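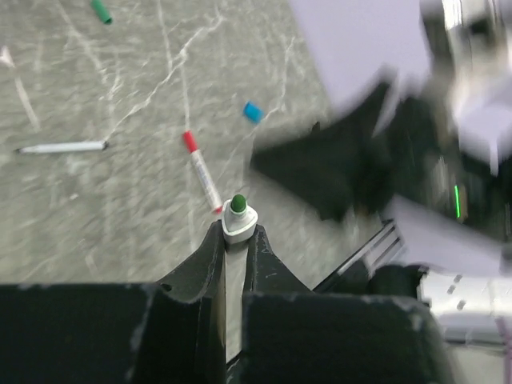
*Green marker, nib up.*

# Reading a surface chart: notes for session 5

These notes go with the second half of the unit on weather maps. Bring your own copy of the Garside chart and two colours of pen, green and black. Green is for rain areas, black is for everything else. Pencil is fine for a first go.

## 1. What the chart shows

A surface chart gives the air pressure at sea level over a wide area at a single time. Stations are at different heights, so each reading is corrected to sea level before it is plotted. Without that step, every hill would look like a low.

The lines are isobars. Each one joins places with the same pressure. On our charts they are drawn every 4 hectopascals, so the usual run is 996, 1000, 1004 and so on. An isobar never crosses another and never just stops in the middle of the map. It either closes on itself or runs off the side.

## 2. Wind from isobars

In the northern hemisphere the wind blows anticlockwise round a low and clockwise round a high. Near the ground, friction slows the air and turns it slightly across the isobars towards the lower pressure. Over the sea the angle is small. Over rough land it is larger.

Close isobars mean strong wind and wide spacing means light wind. Be careful when comparing spacing between charts of different scale — several people lost marks on this in April.

The Anoleck ridge station sits well above the valley floor and its winds are often a poor match for the chart. Leave it out when you estimate the surface wind for Peltilero.

## 3. Fronts

A front is the boundary between two air masses. You need three symbols:

- **Warm front:** half circles on the side it is moving towards.
- **Cold front:** triangles on the side it is moving towards.
- **Occluded front:** half circles and triangles together, on the same side.

Isobars usually bend at a front. Look for the kink, then check the station plots on either side for a change in wind direction, temperature and dew point. If only one of the three changes, be cautious about drawing a front there.

Typical order of events as a warm front nears: high thin cloud, then thicker layer cloud, then steady rain. Pressure falls through all of this. After the front passes, the fall slows or stops, the air turns milder and the cloud often stays low. A cold front tends to bring a shorter, heavier spell of rain, followed by a veer in the wind, a rise in pressure and clearer air with showers.

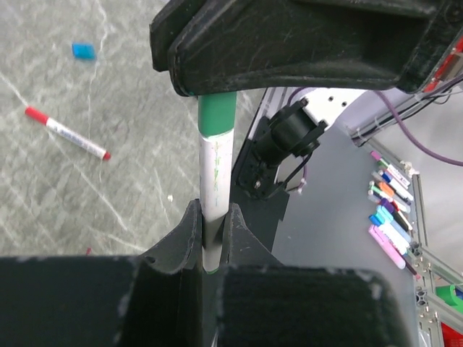
*Whiteboard marker with its green cap on.*

## 4. Worked case: Peltilero, 5 October 2021

Use the midday chart. There is a low to the north-west of Peltilero, with a warm front to the west of the town and a cold front behind it.

1. Mark the centre of the low and write the central pressure beside it.
2. Measure the distance along the ground from Peltilero to the warm front, at right angles to the front.
3. Divide by the speed of the front to get the time of arrival.
4. Do the same for the cold front.
5. Write a two-sentence forecast covering the next 12 hours.

Fronts do not hold a steady speed, so give the arrival as a window of a few hours. A single clock time will not get full marks.
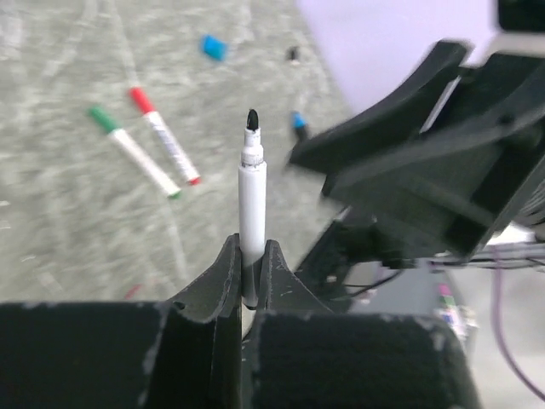 The forecast should mention cloud, rain, wind and temperature, in whatever order reads best. Say what changes and when. "Unsettled" on its own is too vague to be useful to anyone planning a day outdoors.

## 5. The Flokomier records

The Flokomier data file holds 3,382 hourly pressure readings. Of these, 1,636 also have a wind direction. Use only the ones with both values for the plotting exercise, and state this in your write-up.

Gaps should be left blank. Do not put a zero in place of a missing direction, as the plotting sheet will treat it as a real value.

## 6. To hand in

- The Garside chart with isobars, fronts and rain areas marked
- Your arrival windows for Peltilero, with working
- The two-sentence forecast
- One plot from the Flokomier file, with both axes labelled and units given

Next session covers upper-air charts. Read the section on thickness lines before then, and look again at the dew point notes from session 3.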